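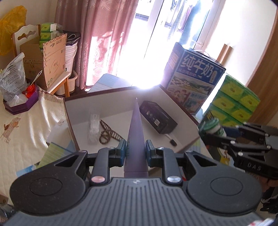

Every February the tidying advice comes round again, and every February it tells me to buy a box. I have my doubts about the box.

The theory, as Soledad Castellanos put it in a column I otherwise enjoyed, is that small things make a mess only when they lack a home. Give them an open white box and the room will calm down. Will it? A box doesn't know the difference between a hair clip and a cable. It takes both, and a week later you are digging under one for the other.

I have kept a box like this for years. Mine holds whatever was on the table when I last lost patience. The table looks better, I admit. But the cartons are still stacked by the wall, the tissues are still bought in bulk, and there is still a tray on the bed because the bed is the only flat place left.
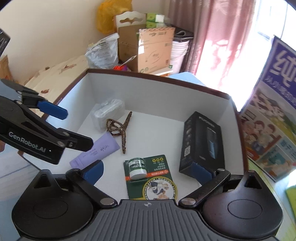

My friend Kofi Abubakari says I am being unfair, and that a tube of cream and a bag of cotton belong together — they get used at the same mirror, at the same hour. Fine. I'll grant him the cream and the cotton. What I won't grant is the next step, where the box fills up, a second one is bought, and by then you own 2 boxes and need a shelf.

Sekimetti, the storage shop near me, sells a lidded set for 833. I looked at it for a long time. Then I went home and threw out three dried-up tubes and a charger for a phone I no longer have, and the box I already owned was half empty. I doubt it will stay that way past spring.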